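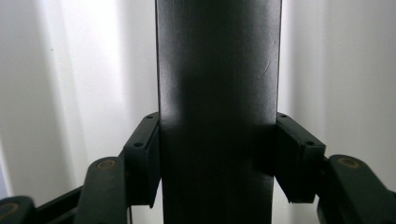 Gristeo Narrow Panel, dark green-black

Updated in April by the Curkness shop desk

Print this page | E-mail this page

The Gristeo is a flat, narrow panel with straight sides and a matt finish. We sell it for closing the gap at the end of a shelf, for dividing a deep drawer, or as a back piece behind small things on a desk. Many customers buy one first and then come back for more when they see how it fits.

The colour is between green and black. In a dark room you will probably call it black, and near a window the green comes out more. The surface is a little mottled and this belongs to the finish, so two panels are never fully the same. If you need several for one piece of furniture, please order them together and we will choose ones that are near to each other in tone.

A matt dark surface shows pale marks more easily than a light one. Small scuffs can be made less visible with a soft dry cloth and a very small amount of colourless wax. Please do not use kitchen sponges with a rough side, they leave a shiny place which stays.

Fitting

The panel stands in the Turkero rail, which is sold separately. Put the rail in position first, then lower the panel from above and hold it by the two long edges. It should go down without force. If it stops half way, take it out and look for dust in the groove. For shelves that move often we recommend a second rail at the top.

Ordering

Panels are sold singly or in a pack of 3. For workshops and shops there is a box of 20, and the price for this we give on request. Order number for the single panel: 119. Orders above 1,000 pieces are made new for you, so please write to us early.

You may return an unused panel in its paper sleeve. Panels which were cut to another length we can not take back, also when the cut was made by us.

Print this page | E-mail this page

Related items
Turkero rail, single groove
Turkero rail, double groove
Yu drawer divider, short
Yu drawer divider, long
Curkness colourless wax, small tin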